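Can a robot do my chores yet? Your questions, our answers

Last updated 13 Apr 2024

We get these by email most weeks so putting them in one place. Written quickly between jobs, sorry in advance.

So can a machine do the housework or not?

Bits of it. Floors, yes, for years now. Lawns, mostly. Anything where it has to pick a thing up, decide what it is and put it somewhere sensible – slow, patchy, needs watching. If someone tells you otherwise ask to see it in a kitchen they haven't visited before.

What's the hardest chore?

Everyone says ironing or folding. We'd say tidying. Folding is one sort of thing done over and over. Tidying is every sort of thing once. A box of odds and ends is about as bad as it gets: plastic bags, wrappers, cord, a cable lying over the top of the lot. Soft things change shape when you touch them. Clear plastic hardly shows up to a depth camera. Shiny foil is nearly as bad, it throws the light all over.

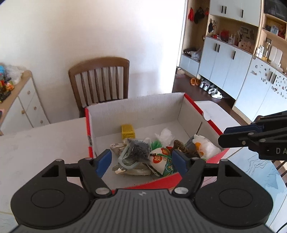
And then the pulling. You or I tug at a bag, feel it snag on something, and stop. Most two-fingered grippers have no idea. They close, they lift, and half the box comes up with it. Rubber pads help with grip but they don't tell the machine what it's got hold of.

Would two arms be better than one?

For this kind of work yes. One holds, the other pulls. Twice the things to go wrong though, and they have to keep out of each others way.

How fast are they?

Our last tidy-up trial at Somarby, back in February: 205 pick attempts, 171 came out clean. Sounds good until you've stood there. Each one took far longer than a person would, and the misses were nearly all thin bags and straps lying flat. Flat things are horrible.

Where does the learning come from?

People, mainly. Somebody does the chore by hand with the same sort of gripper the robot will use, lots of times, in real homes with real clutter. We have 3346 recordings so far and 1609 of those are sorting and unpacking. Not enough. Ask us again when there's ten times that.

What about the shop floor?

Further along. Same totes, same shelves, same light. The Drilitier line unloads sealed cartons all day and is fine at it. Give it the returns bin and it's back to square one – loose packaging, bits with no label, all in a heap. Returns are still done by hand at every site we work with.

Is Vustum the same thing as Javier?

No, gets asked a lot. Vustum is the software that picks where to grab. Javier is the arm. You can run one without the other but we wouldn't bother.

Can it tell rubbish from things I want to keep?

No. Nor can my husband. An empty wrapper and a full one look much the same from overhead, and only you know if that bit of cord matters. For now it makes piles and you do the binning.

Can I buy one?

Not from us, not this year. We lend to trial households within driving distance. You need a clear table, decent light and some patience.

Is it safe with pets and kids in the room?

We ask for neither while it's runnning. The arm stops if it bumps something, but we would still like the cat shut out.

My question isn't here

Send it to Jennylyn Pangilinan through the contact form, she reads them all. Replies can take a week or two when trials are on.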